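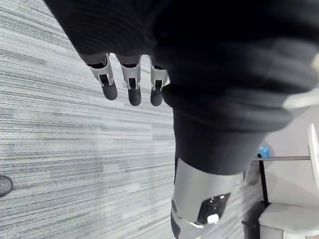

Pukley Football Club has today, February 4, 2025, published revised arrangements for reporters, broadcasters and photographers attending home matches. They apply from the next home fixture, in the league and in the cup. The press room has moved to the ground floor of the Garcia Stand, through the second door after the turnstiles. The former room under the main stand is closed to the media. The main points are set out in this thread.

Accreditation. All season passes issued before this date remain valid until the last home match in May. Holders do not need to apply again. Passes remain the property of the club and may not be lent to a colleague, including a colleague from the same title.

Reporters without a season pass should apply for each match separately. Applications close at noon on the day before the match. We are unable to deal with requests made at the gate, and stewards have been asked not to telephone the office on a reporter's behalf.

Press seats. There are 18 seats with desks in the press box. Places are allotted first to the local newspapers and radio, then to titles following the visiting club, then to national titles, and finally to independent websites and podcasts. Seats not taken up by kick-off will be released.

We have received several letters on the position of independent writers. The club recognises that supporters now read much of their football news on sites run by one or two people, and that some of these writers have followed the side for longer than the newspapers have. Eleven months ago they had no access to the press box at all. They will now be considered for any match at which seats are free.

An independent writer applying for the first time should send links to three match reports, of any club and at any level. We do not judge the opinions expressed in them. We do look at whether the score is right.

Press conferences. The manager will speak after every home match, in the press room, once he has left the dressing room. Broadcasters go first, followed by daily newspapers and then all others. Questions should concern the match or the club's football. Matters of ground safety, ticketing and finance should be sent to the club office in writing.

Remarks made in a press conference are on the record unless the club's press officer says otherwise before the remark is made. A request made afterwards, by anyone employed by the club, need not be honoured. This has been our practice for some years and we have been asked to put it in print.

Embargoes. Where the manager speaks before a match and part of the session is held back for the Sunday or morning papers, the time of release will be read out at the start and again at the end. Breaking an embargo will lead to the loss of a pass for the following home match.

Use of other people's work. Last season the club was twice asked to settle disputes between reporters over copied quotations. We are not the proper body to do so. Editors should take up such complaints with one another. Where quotations are taken from the club's own channel, please credit it as Pukley FC.

Corrections. If a published report contains an error of fact concerning the club, we will write to the author first and to the editor second. We will not withdraw a pass on account of criticism of the team, the manager or the directors. A ban of that kind was imposed on the Pukley evening paper under a previous board and lasted most of a season. The present board regards it as a mistake.

Match figures. Printed team sheets will be handed out in the press room as soon as both sides have been confirmed. The attendance will be given out during the second half. The number announced is the number of people through the gates. Season tickets not used on the day are left out. For this reason, the figure for the last reserve match was given as 403, although a higher number had been reported elsewhere.

Away supporters are counted separately and their number will appear on the same slip. There were 260 at the reserve match.

Statistics on shots, corners and possession are supplied by Reler and may be quoted freely with credit. The club does not alter these figures and cannot answer questions about how they are gathered. Goals and assists are recorded by the club itself. Where the two differ, please say which you have used.

Photographers. There are 11 places behind the goals and along the touchline opposite the dug-outs. Bibs must be collected and signed for before the warm-up, and returned on leaving. Photographers may change ends at half-time only. Flash is not allowed at any point during play.

Parking. The small car park behind Arora Road is for broadcast vehicles and for holders of a disabled badge. All other media should use the public car park by the railway bridge. The gate at Arora Road is locked at kick-off and opened again at the final whistle.

Women's and youth matches. The same rules apply to the women's first team, with the same seats and the same order for questions. For youth matches, written consent is needed before any player is interviewed or photographed individually. Please do not approach parents on the touchline to obtain it. The academy office holds the form.

The full document is on the club website under Media. Comments may be sent to the press office in writing until the end of the season, and the arrangements will be looked at again in the summer. Replies to this thread are not monitored.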